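Hadden House Guest Rooms: Walls, Baseboards and Outlets
Frequently Asked Questions

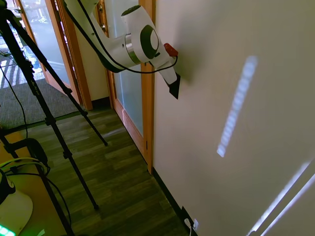

Cream wall with black baseboard; outlet in use near the floor.

Last updated 16 May 2022

What color are the walls?
The walls in all 18 guest rooms are painted an off-white cream. The baseboards are black throughout. Residents may not repaint either surface.

May I hang pictures or shelves?
Pictures may be hung from the rail supplied in each room. Nails, screws and adhesive strips are not permitted on the painted walls. Requests for a shelf should be sent to Tracey Tapley in the Housing Office before the end of June.

How should I clean a mark on the wall?
Use a soft cloth and plain warm water, and wipe lightly. Do not use bleach, scouring powder or foam erasers. Any mark that remains should be reported, and the office will arrange for the area to be touched up.

The wall looks uneven when the sun is on it. Is this a fault?
Direct sunlight can make a sound wall look streaked or patchy. Please look again later in the day. If the paint is raised, soft or flaking, submit a repair request.

What may I plug into the wall outlets?
Lamps, chargers, computers and similar small items are allowed. Space heaters, hot plates and window air conditioners are not. Power strips must have a built-in breaker and must be plugged directly into the wall – never into another strip.

Can furniture be placed against the wall?
Yes. Leave a gap of at least two inches in front of any outlet in use, and check that cords are not pinched against the baseboard.

What will I be charged for damage?
Ordinary wear is not charged. Repair of a hole or deep scratch is billed at $18, and repainting of a full wall at $123. Replacement of baseboard is billed at cost. Charges of over $300 are reviewed by Leszek Duda, Facilities Manager, before a bill is issued.

How do I report a problem?
Complete the repair form at the front desk and include your room number. For a loose outlet or a burning smell, stop using the outlet and call the desk at once, at any hour.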